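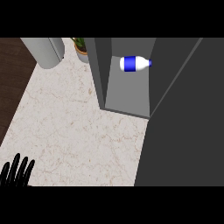 Walk Home the Long Way

Posted in Wellness, Quickies, Nurture Self | 2/9/18 | 7 Comments

I have become a complete bore on the subject of walking after supper, and I'm not sorry! Last November I started going out the minute the plates were stacked, eight blocks up Belay Street and back along the creek path, and I love it more now than I did then. It's dark, it's chilly, my neighbors' dogs all know me.

My opinion is that we've made exercise far too fancy. The gym over in Trinberg wants a year's contract and a fitness test before you can touch a treadmill. A walk wants shoes. Berhanu Wako, who got me into this, is out every evening in the same brown loafers he wears to work, and he goes up Gratari Hill faster than I do.

People ask me about step counts. I had a tracker for a while and my best day on it was 2918, recorded on a day I swear I walked for an hour (it was in my coat pocket for most of it). I gave it to my nephew. What I notice is that I sleep better and I've stopped picking at leftovers at ten o'clock, and that's plenty for me.

I'd also like the town to fix the lights on the creek path. Two of them have been out since Thanksgiving, and lots more folks would come along if they could see their feet. Kidus Tesfamariam has a petition going at the library desk. Please sign it, and then come walk with us! We leave from the Briveck parking lot at 7, rain or not.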